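July, 7.40am

Budget due at noon, Haf Parry wants one page. Grilton quote came in - 2405 for spare finger sets, two hands. More than I'd pencilled in. Plate and fruit on the table, hands idle while I do sums.

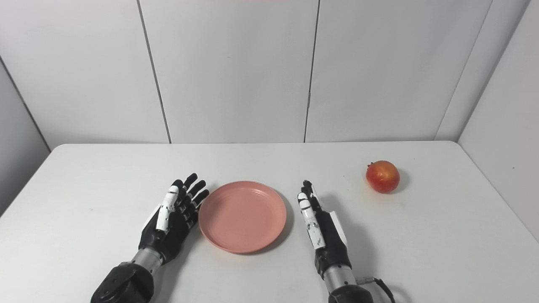
Later

Rang Jondier. 17 weeks for wrists!! Julia says order now, Baptiste says wait for the autumn price list. Cables definitley on the list either way, and a second table if theres anything left.

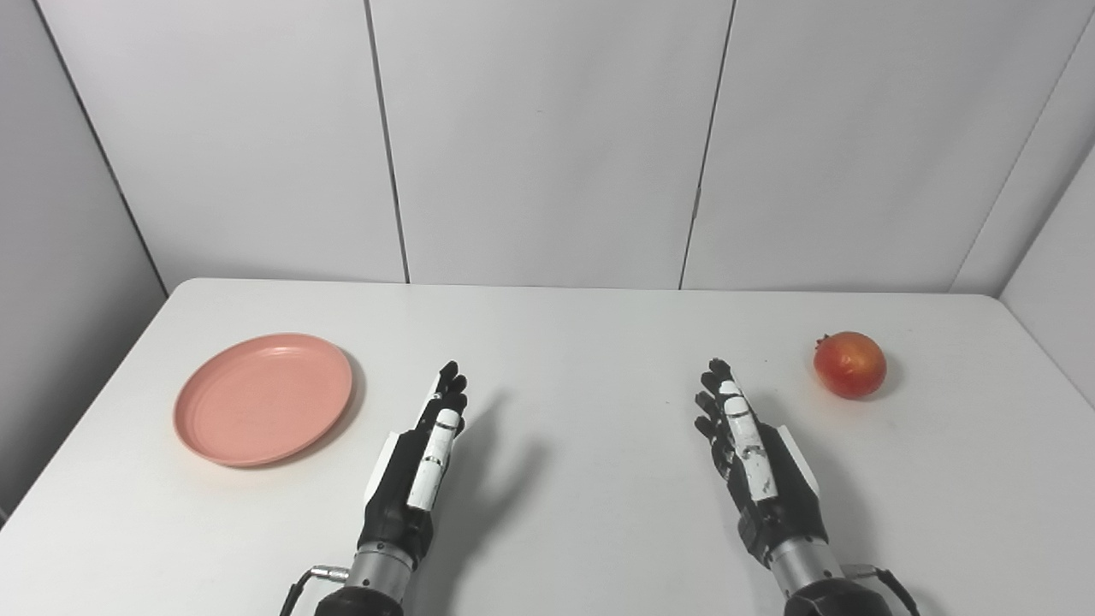 To sort

Ask Grilton re discount. Carriage - is it in the 2405? Send Haf the page.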